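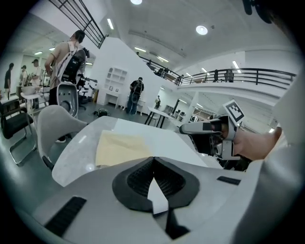 Bevan Room Use Study, Grisolthorpe
Working paper, revised Wed 7 April

4. Tables and chairs in the shared room

4.1 What was in the room

Figure 4. Light grey chairs beside a speckled white table in the Briramham shared room, with a second white table and a large bowl further back.

The ground floor room at Briramham is booked by the half day and used by several groups at once. It has no fixed layout. Users are asked to leave the tables where they find them, but the request is not enforced and the layout had changed at most of our visits. The inventory made in October listed 86 chairs for the whole building. They are not assigned to rooms, and they move between floors with the people who need them.

As a result the seating is mixed. In Figure 4 the two chairs nearest the table have curved plastic backs, and the far one has an oval opening in its backrest. A black office chair on a silver metal cantilever frame stands at the left. In our notes we grouped chairs by whether they could be lifted easily with one hand, which mattered more to users than age or colour. The opening in the backrest works as a handle, and chairs with one were moved more often than chairs without. Cantilever chairs were mostly dragged. Two of the groups we spoke to said they avoided them for that reason, although they thought them the most comfortable in the building.

The tables are easier to describe. Those used for group work are white and at ordinary sitting height. The one in the foreground of Figure 4 has faint grey speckles in its top and a rounded edge. Users liked the pale tops for sorting and reading but complained that white paper and light fabric were hard to pick out on them. One group had taken to laying down a dark cloth first. Another marked out its working area with masking tape, and the remains of the tape were still on the table at our last visit.

4.2 Recording table use

We made 313 table observations. An observation covers one table for 15 minutes and notes what was on it, who was sitting or standing at it, and which chairs were drawn up. A table with nothing on it and nobody near was recorded as free. A table with something left on it was recorded as held, even if the owner could not be found. This second category caused the most disagreement between observers, and it took some weeks to settle on a rule.

The difficulty is that very small items will hold a table. A single sheet was enough. In Figure 4 a flat, creased rectangle of pale beige paper or cloth is lying on the top of the nearer table, and under our rule a table with an item of that size on it counts as held. Users seem to work to the same rule. New arrivals walked past tables holding one sheet or a pencil case and went to look for a free one, and when none was free they asked at the desk before moving anything. Coats over chair backs were respected less. We saw coats shifted to the next chair several times, usually by people who wanted the chair and had no interest in the table.

Bookings made through Jalus, the building's online calendar, were compared with the observations. The calendar records a room and a time but no table, so it can't tell us which group had which table. It was still useful for finding sessions where two groups overlapped.

4.3 Sitting and standing

We had expected most table work to be done sitting down. It was common instead for people to stand, especially at the start of a session and whenever the work involved a shared object. Figure 4 is typical in this respect. Three people are close to the further white table, where there is a large white bowl, and at least one of them is standing. A man in a light beige shirt is on his feet behind the grey chairs, and a person dressed in black stands against the white wall in the middle distance.

Shared objects had a strong effect. A bowl, tray or open box near the middle of a table drew people to it from several sides, and chairs were then pushed back or left facing the wrong way. Once the object was removed, some users sat down and others drifted off to another table. Where each person had their own materials, chairs were pulled in and tended to stay in.

Standing also affected how much floor was needed. The building's layout plan allows for a seated person and a chair pushed back, with a walkway behind. It leaves little room for people standing behind occupied chairs, or for bags worn on the back. Many users keep their backpacks on while standing, and this was raised in interviews as a nuisance in the space between tables. There are hooks by the door, but they are out of sight from most of the room and were seldom used for anything other than wet coats.

4.4 Putting the room back

Groups are given 10 minutes at the end of a booking to clear up. Most used the time on the table tops and left the chairs. Chairs were pushed in if they were already close to the table and otherwise stayed where they had last been used, so that by late afternoon a row of them had usually collected along one side. The morning staff then set the room out again.

We asked staff whether a printed layout on the wall would help. Opinion was divided. Those who open the building in the morning wanted one. Those on the late shift pointed out that the chairs on hand each evening differ in number and kind, and that a plan would be wrong on most days. A trial with marked floor positions for the tables only, leaving the chairs to sort themselves out, is described in Section 5.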